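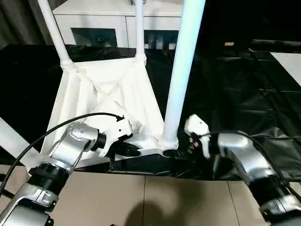 Liste : Jendmont, présentoirs et petit mobilier
Objet : Re: Pied tubulaire blanc qui penche
De : Estíbaliz Barroso

Bonjour à toutes et à tous,

Je réponds au message d'Alhassan, que je recopie plus bas pour ceux qui ne l'ont pas reçu. Je m'excuse d'avance pour mes fautes, le français est ma troisième langue et le vocabulaire des tubes et des raccords n'est pas celui que j'ai appris à l'école.

> Bonjour la liste,
> J'ai repris au local de Lestordale un pied blanc en tubes, celui avec la base en forme de pyramide et les croisillons en diagonale. Je l'ai monté deux fois et deux fois il penche vers l'avant. Le poteau vertical, le gros, ne reste pas droit si je serre les tubes fins du haut. Est-ce que quelqu'un connaît le bon ordre ? Et faut-il visser la plaque du bas avant ou après ? Je n'ai plus la notice.
> Merci,
> Alhassan

Cher Alhassan, je possède le même modèle depuis sept ans et j'ai fait la même erreur que toi, plusieurs fois. Je pense que le problème vient de la base et pas du poteau. Dans la notice de Furico (j'en ai encore la moitié, l'autre est partie avec un déménagement), on commence par la plaque plate, posée sur une surface bien plane. On y fixe ensuite les pieds des tubes, mais sans serrer. Je répète : sans serrer. Si on bloque tout de suite le premier coin, les croisillons tirent de travers et toute la pyramide tourne un peu. On ne le voit presque pas en bas, mais en haut cela fait un écart très visible.

Après cela, on met les diagonales. Chez moi il y en avait une légèrement plus courte que les autres et je l'avais placée au mauvais endroit. Je te conseille de les coucher toutes côte à côte sur la table et de les comparer avant de les monter. Si tu en trouves une différente, elle va à l'arrière.

Le gros poteau vient seulement à ce moment. Il entre dans le raccord du coin avant droit, et il doit descendre jusqu'au fond. Le mien s'arrêtait trop haut à cause d'un reste de peinture dans le raccord, que j'ai enlevé avec du papier de verre fin. Une personne tient le pied du poteau, une autre tient la base du côté opposé, et on vérifie avec un niveau sur deux faces. Si tu es seul, tu peux caler la base avec deux livres lourds, mais c'est moins commode.

Les deux tubes fins du haut se montent en dernier. Ils sont inclinés, c'est normal, il ne faut pas essayer de les redresser. Quand tout est en place, on serre les vis en croix, un quart de tour à chaque passage, comme pour une roue de voiture.

Encore une chose sur la surface de travail. Je mets toujours un tissu épais sous la plaque, parce que la peinture blanche se raye très facilement et que les retouches se voient. J'utilise un vieux tissu noir de photographe. Il faut seulement bien le tirer : un pli sous la plaque suffit à fausser le niveau, et on cherche ensuite pendant une heure un défaut qui n'existe pas. J'en parle avec expérience.

Pour les vis manquantes, s'il t'en manque, j'ai ici un sachet de rechange avec la bonne longueur. Je peux te l'envoyer par la poste ou le déposer à Lestordale en janvier, quand je viendrai chercher les étagères. Dis-moi ce que tu préfères.

J'ai de mon côté une question pour la liste. Les petits bouchons en plastique au bout des tubes fins sont devenus jaunes chez moi, et l'un est fendu. Est-ce que quelqu'un sait où on peut en acheter à l'unité ? Le magasin auquel j'ai écrit les vend seulement par 1 000, ce qui est beaucoup pour mon salon.

Bien cordialement,
Estíbaliz Barroso

P.-S. : Alhassan, regarde aussi si ta plaque n'est pas voilée. Tu la poses à l'envers sur du carrelage et tu appuies sur chaque coin. Si elle bouge, écris-moi avant de la remonter, j'ai une méthode avec des rondelles qui marche assez bien.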